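자주 묻는 질문 | 스케브데일(Skevdale) 클래식카 보관·관리 서비스

안녕하세요, 스케브데일에서 고객 상담을 맡고 있는 서경태입니다. 차를 맡기시기 전에 전화로 물어보시는 내용이 해마다 비슷비슷해서, 제가 평소에 말씀드리는 대로 한번 옮겨 적어 보았습니다. 말이 좀 길더라도 너그럽게 읽어 주세요. 급하신 분은 필요한 질문만 골라 보셔도 괜찮습니다.

어떤 차를 맡길 수 있나요?

연식이 오래된 승용차와 쿠페, 오픈카가 대부분이고요, 요즘 나온 차라도 주말에만 타시는 차라면 반갑게 받아 드립니다. 보관동에는 모두 55대가 들어갑니다. 다만 차 높이가 1810mm를 넘으면 안쪽 자리로 들어가는 문을 통과하지 못해서 입구 쪽 자리로만 안내해 드리고 있어요. 지붕에 캐리어를 얹은 차는 캐리어 높이까지 함께 재 주시면 감사하겠습니다. 집에서 재신 숫자와 저희가 잰 숫자가 조금 다를 때도 있는데, 타이어 공기압 때문에 그런 경우가 많으니 걱정하지 마시고 편하게 알려 주세요.

최소 보관 기간이 있나요?

네, 3개월입니다. 한 달만 맡기고 싶다는 문의도 꽤 받는데, 입고할 때 하는 세차와 하부 점검, 배터리 연결, 커버 맞춤에 손이 많이 가다 보니 기간을 이렇게 정해 두었습니다. 연장은 한 달 단위로도 되니까 처음 석 달만 지나면 훨씬 자유로우실 거예요.
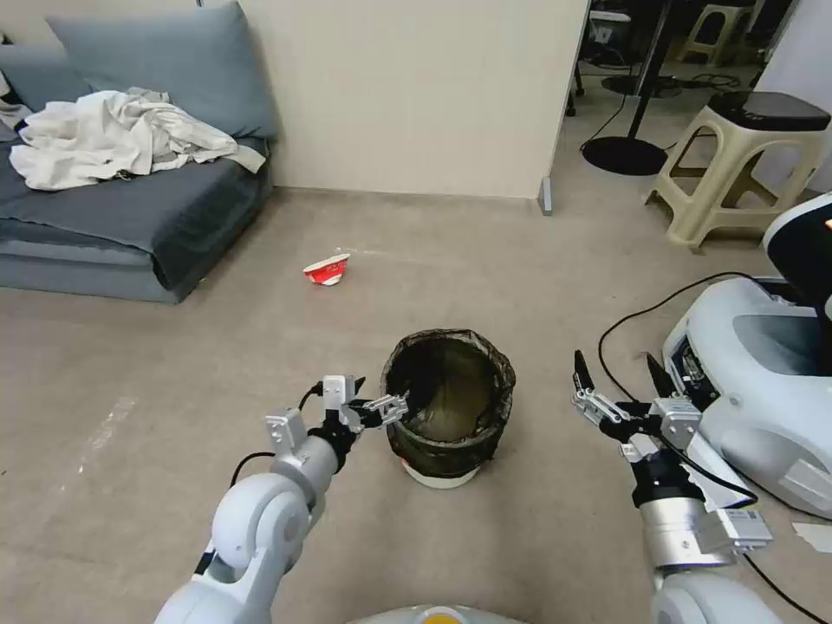 연장을 원하실 때는 만료 전에 전화 한 통이나 문자 한 줄이면 충분합니다. 서류를 다시 쓰실 필요는 없고, 보관료만 새 달 기준으로 정리해 드려요. 깜빡하고 날짜를 넘기셨다고 해서 차를 밖에 내놓는 일은 절대 없으니 그 점은 안심하셔도 됩니다(가끔 정말로 놀라서 전화 주시는 분들이 계십니다!).

배터리는 어떻게 관리하나요?

입고된 차에는 리르나노(Rirnano) 유지 충전기를 한 대씩 연결해 둡니다. 차에 따라 보닛 안쪽에 단자를 빼 두어야 할 때가 있는데, 배선 작업은 꼭 먼저 여쭤보고 진행합니다. 오래된 6볼트 차량도 가능해요. 다만 6볼트용 충전기는 수량이 넉넉하지 않으니 예약하실 때 미리 말씀해 주세요. 집에서 쓰시던 충전기가 있으면 가져오셔도 되고요, 그럴 때는 플러그에 차 번호를 적은 꼬리표를 달아 드립니다.

기름은 가득 채워 가야 하나요?

운전자분마다 의견이 참 다양한 질문이지요. 철제 연료탱크가 달린 차라면 넉넉하게 채워 오시는 쪽을 권해 드립니다. 탱크 안에 빈 공간이 많으면 습기가 맺히기 쉽거든요. 연료 안정제는 고객님께서 원하실 때만 넣습니다. 카뷰레터 차량은 출고 전에 플로트실을 한 번 살펴보고 내보내 드리니, 집으로 가시는 길에 시동이 꺼질까 봐 마음 졸이지 않으셔도 됩니다. 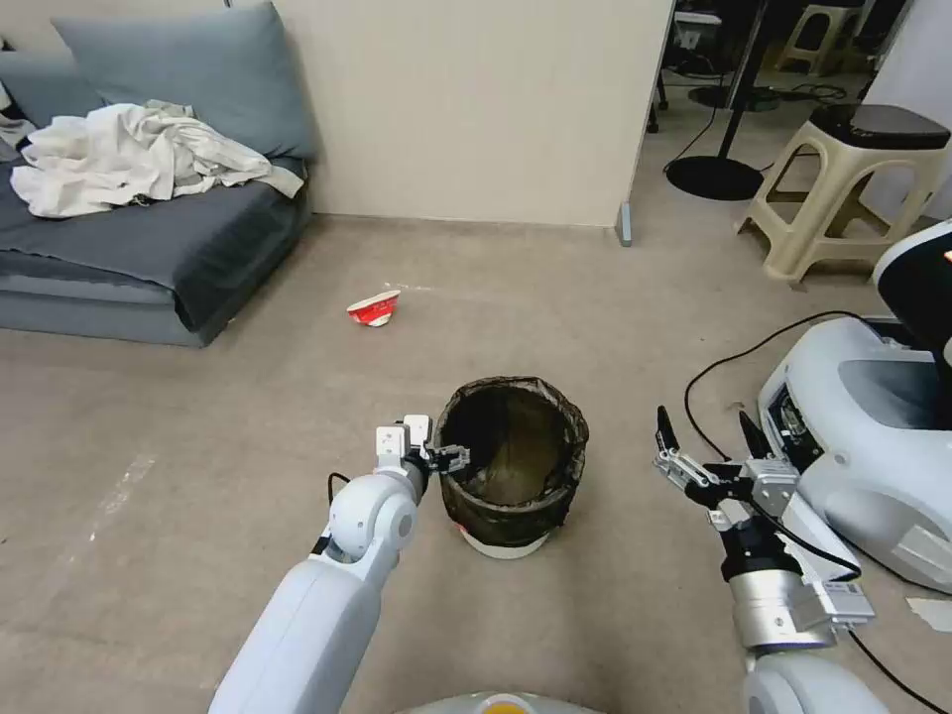

타이어가 눌려서 모양이 변할까 봐 걱정하시는 분도 많습니다. 기본으로 공기압을 40psi까지 올려 두고, 출고하는 날 아침에 원래 값으로 맞춰 드려요. 오래된 바이어스 타이어나 휠이 약한 차는 예외로 두고 차주분과 상의해서 정합니다. 한 달에 한 번씩 차를 앞뒤로 조금 굴려 접지면을 바꾸는 작업도 보관료에 들어 있습니다.

커버는 제 것을 써도 되나요?

그럼요, 손에 익은 커버가 제일이지요. 커버가 없으시면 트루셀(Trusel) 실내용 커버를 빌려 드립니다. 안감이 부드러운 제품이라 도장이 약한 차에도 무리 없이 쓰고 있어요. 가져오시는 커버는 한 번 털어서, 가능하면 세탁해서 가져와 주세요. 먼지가 붙은 천이 도장면을 문지르면 잔흠집이 생기기 쉽습니다.

보관 중에 제 차를 보러 가도 되나요?

언제든 환영합니다. 오전 10시부터 오후 5시 사이에 오시면 되고, 하루 전에만 연락 주시면 커버를 미리 벗겨 둘게요. 그냥 운전석에 앉아서 라디오만 듣다 가시는 분도 계시는데, 저는 그 마음을 아주 잘 압니다.

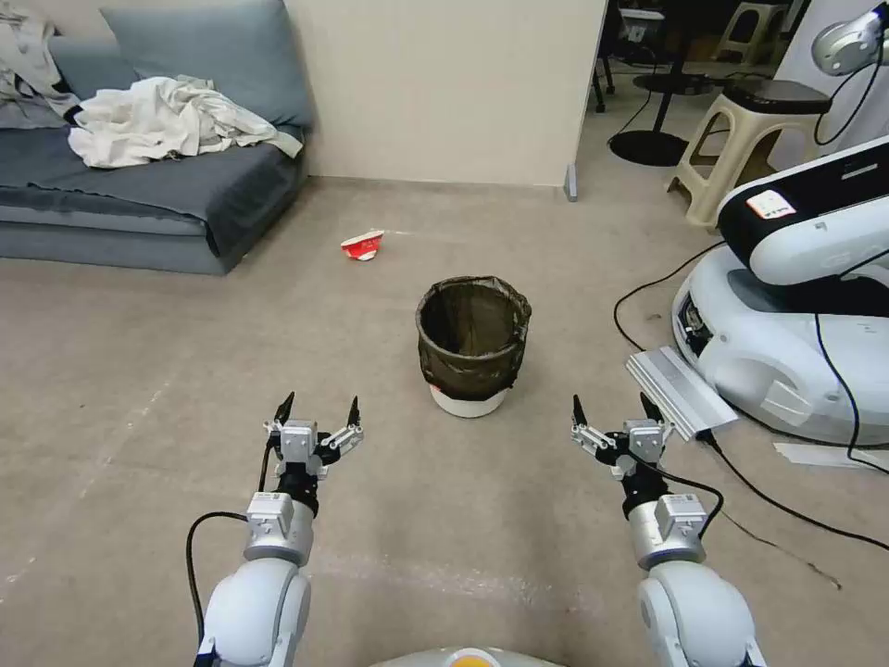 차 안에 두고 가시는 물건에 대해서도 자주 물어보십니다. 순정 공구와 스페어타이어, 설명서는 그대로 두셔도 되고, 목록을 적어 한 부씩 나눠 갖습니다. 배터리가 든 고가품은 차에 싣고 맡기실 수 없으니 댁으로 가져가 주세요. 음식물과 향이 강한 방향제도 꼭 빼 주시고요. 실내에 냄새가 배면 가죽이든 직물이든 빼내는 데 시간이 오래 걸립니다.

보험은 따로 들어야 하나요?

건물과 저희 작업 중에 생기는 사고는 저희 쪽 보험으로 처리합니다. 하지만 차량 자체의 보험은 보관하시는 동안에도 유지해 주셔야 해요. 운행을 안 하니 해지하겠다고 하시는 분이 계신데, 출고하는 날 깜빡 잊고 그대로 몰고 나가시면 정말 큰일입니다. 보관 차량에 맞는 조건이 있는지는 가입하신 보험사에 직접 물어보시는 편이 가장 정확합니다.

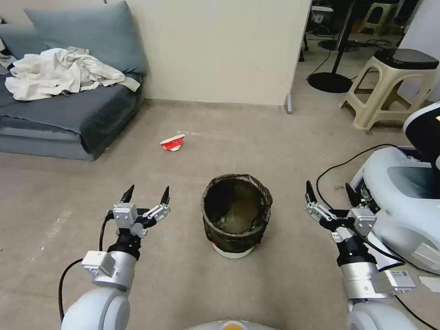
정기검사 날짜가 보관 기간과 겹칠 때는 대행도 가능합니다. 검사장까지는 하(Ha) 탁송의 적재 차량으로 실어 나르기 때문에 주행거리는 거의 늘지 않아요. 비용은 거리에 따라 달라지니 먼저 견적을 받아 보시고 결정하시면 됩니다. 봄철, 특히 3월에는 출고와 검사가 한꺼번에 몰리니 조금 서둘러 말씀해 주시면 저희도 한결 수월합니다.

출고는 어떻게 신청하나요?

원하시는 날 이틀 전까지 전화나 문자로 알려 주세요. 오일과 냉각수, 브레이크를 확인하고 엔진을 충분히 데운 다음 입구 앞에 세워 두겠습니다. 열쇠는 계약하신 분 본인께만 드리고, 가족분이 대신 오실 때는 본인께 전화로 한 번 더 확인합니다. 번거로우시더라도 이해 부탁드려요. 여기 없는 질문은 상담 전화로 편하게 물어봐 주세요. 제가 통화 중이면 차종과 연식만 문자로 남겨 주셔도 꼭 다시 연락드리겠습니다.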